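Re: Itier campsite, September pitches

On Tuesday, June 25, 2024, the Kukenon list wrote:
> Anyone been to Itier with a van? Is it worth booking
> ahead for September, and do the pitches have power?

Yes, twice. Book ahead – only 18 pitches with hookup, the rest is grass. Ask for the river side, teh road side is noisy.
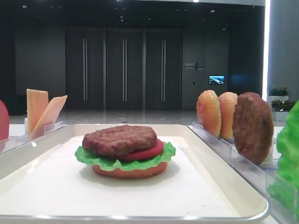
Burger on the tray, cheese still in its holder

Paid 440 for the week, showers included. Pool shuts at 20 past six, no idea why. Town is around 15 min on foot. No dogs in high season i think, so check.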